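Workshop notebook, 11/12/2024

Back at the bench after too long away from it, and very glad to be here. The subject is still the hide glue, I'm afraid, and anybody who was hoping I had moved on to varnish will have to wait. Fenna Hoekstra asked me to write down what I've been doing with the Lesarska chair joints so that she can pick it up when I'm away, and I promised I would do it properly this time and not on the back of a sandpaper sleeve.

So, the glue. I have 2 batches going. The first is the old Wiegand pearl glue from the tin on the top shelf, which I bought in August and then forgot (sorry, Fenna, I know you looked for it). The second is the new Hernex granules. Both were soaked overnight in cold water, just enough to cover, and both swelled up nicely into that wobbly mass that smells faintly of a barnyard. I don't mind the smell. My wife does, so my apron stays here.

Warmed them in the double pot, slowly, lid on. The Wiegand melted out a good deal browner, and it strings beautifully off the brush. The Hernex is paler and seems to gel faster, and in this cold room that gave me some trouble. By the time I had the second rung seated on the first test joint, the glue on the other end had already skinned over and I had to wash it all off with a hot rag and begin again. Warming the wood first helped more than anything else I tried. I held the parts near the heater until they felt like a teacup you've just emptied, and then there was time enough to get everything home and even to fuss with it a little. 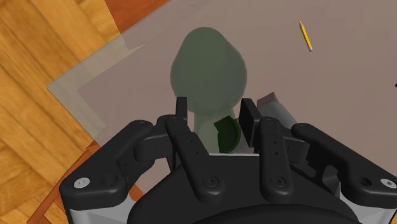
I made three test joints with each glue, all from the same ash offcut, same tenon, same fit as near as I can cut it. They'll sit until they're properly hard. I know the temptation is to pick one up and give it a twist in passing - I have done it myself, more than once - but please leave them be, even the ugly one at the end.

On the chair itself, the back legs came apart with warm water and patience. The front left leg did not. Somebody in the past put a modern glue in there, yellow and rubbery, and it gave up only when I worked a thin knife around the shoulder, a hair at a time, for most of an afternoon. It has to be scraped back to clean wood before any hide glue will hold. I've done the tenon but not the mortise. The little curved scraper is best for it, and it needs sharpening.

The job number is 263, and the loose parts are in the shallow box under the window with the labels tied on. One stretcher has an old worm track along the underside. I'd like to keep it if we can, it's the original piece and the turning is lovely. The people in Fliremden want the chair for sitting in, though, so if it flexes too much we'll have to talk about a new one.

Still to do: clean out that mortise, dry fit the whole frame, find the long band clamp. More Hernex if the tests come out in its favor. I'm secretly hoping for the Wiegand, but there isn't much left in the tin.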